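Ergonomie des postes, séance 4 : le travail assis / debout
notes de cours, 5 octobre 2026

Rappel séance 3 : charge statique = muscle contracté sans mouvement. Fatigue vite, même à faible effort. Nuque et trapèzes d'abord.

Enquête Stilside : 1 221 réponses, employés de bureau. Plaintes lombaires en tête, puis épaules. Attention, déclaratif !! pas de diagnostic.

Debout toute la journée = pas mieux. Jambes lourdes, retour veineux. Alterner. Hauteur du plan : coude à 90° environ, épaules relachées.
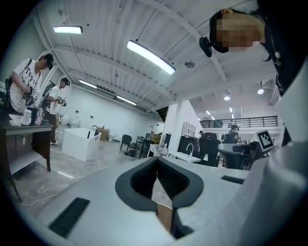

Pourquoi un plan trop bas fatigue-t-il le dos ?
Le tronc se penche en avant, les muscles lombaires retiennent le poids du buste et de la tête sans relâche.

Étude de cas Trosurbridge : 33 postes réglables, presque 16 laissés à la même hauteur après un mois. Donc former les gens, pas seulement livrer le matériel. Cf. polycop Cao, chap. sur les habitudes (à lire pour la prochaine fois, surtout la fin).

Éclairage : pas eu le temp, reporté en novembre.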